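Paper cup scheme puts its faith in the stack

Bristum, the shared workshop building on the canal side of town, will stop handing out loose paper cups in May and move to counted stacks, under a plan its managers say will cut waste. Whether it will is another matter. The figures released so far are thin, and the people who use the cups have heard this kind of thing before.

The building got through 762 cups in the last full month it checked, according to a notice sent to tenants on Saturday, February 26, 2022. Managers want that number down, though the notice does not say how far down, or by when. It says only that "a clear improvement" is expected.

Under the plan, each of the 17 tenants will get a stack of nested cups at the start of the week, to be kept on the bench and topped up on request. Cups that have been taken out but not used are to be put back on the stack. At present they tend to be left wherever they were last picked up, and the cleaners bin the lot at night.

"If a cup is clean it should go back with the others," said Marlene Nguyen, who drew up the plan. "We are throwing away things that have never had a drop in them."

She could not say how many of the 762 fell into that group. No one had sorted them, she said, and there were no plans to.

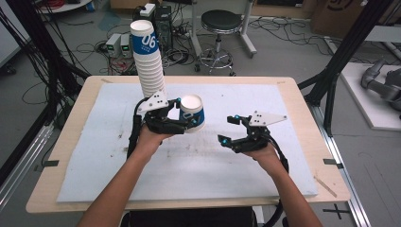
Stack first, questions later

The cups in question are the white paper sort with a blue band, bought in by the sleeve. Nested, they make a tall column that takes up very little bench. That is the main argument for keeping them that way, and it is a fair one. Loose cups roll, get knocked on the floor and end up in the bin.

A tall column has its own problems. It falls over if a bench is bumped, and cups pushed down too hard stick together, so that a person who wants one comes away with three. The notice deals with this in a single line, asking tenants to "stack with care".

Hsiu-ying Fang, whose firm Teltent rents two benches on the ground floor, said she had tried keeping cups in a stack last year and gave it up after a few weeks.

"You need one hand on the stack and one on the cup," she said. "People don't do that when they're carrying something else. They pull, and you lose half of them."

There is also the matter of what counts as clean. A cup that has stood on a workbench all morning may never have held a drink, but the benches here are working surfaces and they show it. The notice makes no mention of wiping them down, or of where a cup may be put while it is off the stack.

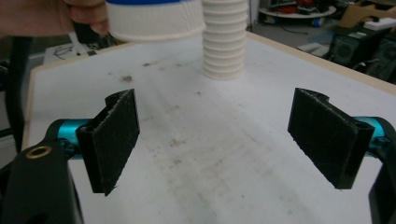
By the stack: a blue-banded cup in hand beside the ribbed white column on the scuffed tabletop.

Lids and sleeves left out

The plan says nothing at all about cups with lids and cardboard sleeves, the kind that come with a hot drink. These do not nest once they have been put together, and a lidded cup left on a table is hard to tell from a full one without picking it up. Ms Nguyen said they would be "looked at later". Asked when, she said after the first stage had been judged a success.

How that will be judged is not clear. A second check is promised, but it will cover a single week, which means it will have to be set against a figure for a whole month. Keskinen, the company that supplies the building, has not been asked to change the size of its orders, so the same number of cups will be coming through the door in any case.

Žofie Beneš, who looks after the shared kitchen upstairs, thinks a shelf of mugs would do more good than any number of neat stacks. The managers say mugs were considered and turned down over the washing-up.
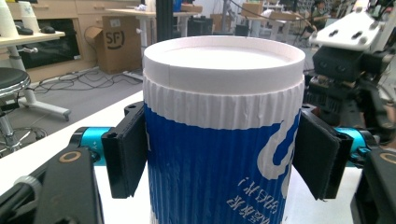

Kai Brinkmann is less doubtful, and said a stack at least lets people see how many cups they are getting through, where a bin bag hides it. He would still like the lidded ones brought in from the start, and has asked for them to be put on the agenda before May.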